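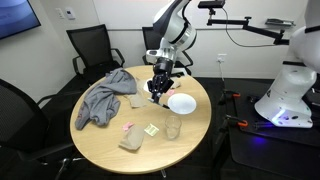 Issue 17

Table Days at Nerdale

Welcome back, families and friends! Our robot arm club has been meeting every Saturday since the winter break, and I promised so many of you a page of pictures that I finally sat down and made one (with a pot of tea and far too many files to choose from). The project this term is clearing up a messy round table, which sounds like a chore you'd give a ten-year-old until you try explaining it to an arm.

Hyun-seo Jin set the table this time, crumpled gray cloth and paper bag included, and she was very strict about us not tidying it first. 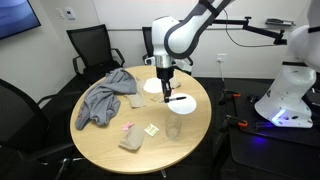
Pens have been our big subject lately. Wálter Palomino rewrote the grasping part of the code over the break, and he now has 145 practice runs saved in the club folder, each with a note on where the pen was lying when the arm went for it. Do ask him about them, he loves to talk about it!

We also argued for most of an afternoon over how hard the fingers should squeeze.

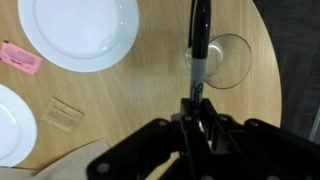

Markers come next on the list, then plates, which make me a little nervous. The younger members want to try the Raneo challenge in June, and they have five tasks to get ready before then. If you'd like to come and watch, the door is open from ten, and there are usually cookies left until almost noon.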